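Search the forum
Search
Advanced search

Two-arm tidying task: how many examples before you train?

flastholm_phyl
Started Saturday, August 26, 2023

Evening all! We've finally got both arms talking to each other at the club and I'm having a ridiculous amount of fun. The job is putting things away: tray, little two-drawer cabinet, open drawer, item in, close drawer. I drive the arms by hand, everything gets recorded, and then the model has a go at copying me. So far I've done 100 runs and only binned 5 of them (fingers slipped off the handle, my fault each time).

Do I train now or keep going? And should I be moving the cabinet between runs? I've left it in one spot up to now.
Phyllis M.

6 replies · 2 shares

manlokf
Train now! Even a poor first model tells you where it gets lost, and then you know what to record next. Our first one at Estine was hopeless at handles and lovely at everything else, so we went back and did nothing but handles for a week. Best week of the project.

Nevzat_C
I'd wait. 100 with the cabinet in the same spot is really one example done 100 times. Shift it a bit every run, turn it, swap the items over. We ended up with 1397 for a job no harder than yours and I don't regret any of them.

manlokf
1397!! For a club project she'll have lost the will to live by then. Vary things, yes, agreed, but small batches and train in between.

Nevzat_C
Fair, it was over almost two winters. I still say don't judge the method on a fixed cabinet. It'll look brilliant until somebody leans on the table.

savita.k
Can I add keep your bad runs? The five you threw out might be the useful ones, if you carried on and got hold of the handle in the end. Ours only learned to try again once we'd shown it somebody trying again. And put a note on each run saying who was driving. Wing-yan and I have completely different styles and we had to sort 2 evenings of files from memory.

Nevzat_C
Not sure about the bad ones. Recoveries yes, plain fumbles no. If you never got the drawer open I'd leave it out.

flastholm_phyl
Oh this is great, thank you! Three of the five I did recover from, so those are going back in. I'll train on what I've got this week (sorry Nevzat) and then start shifting the cabinet about whatever the result. Driver notes from now on too, Savita. My table's below so you can tell me what to move first. I was thinking the tray, then the cabinet, then swapping the bottle and the box round.

Related threads
Magyar grippers: which finger pads for small handles?
Sovuvitz recorder dropping the last second of a run
How long should one example be?
Sharing recordings between clubs, February meet-up notes
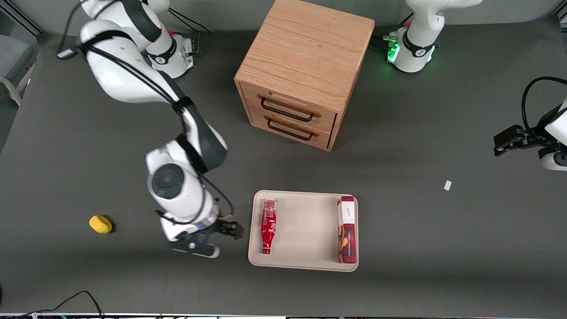 The drawer job: both arms, the cabinet, and the tray with bottle and box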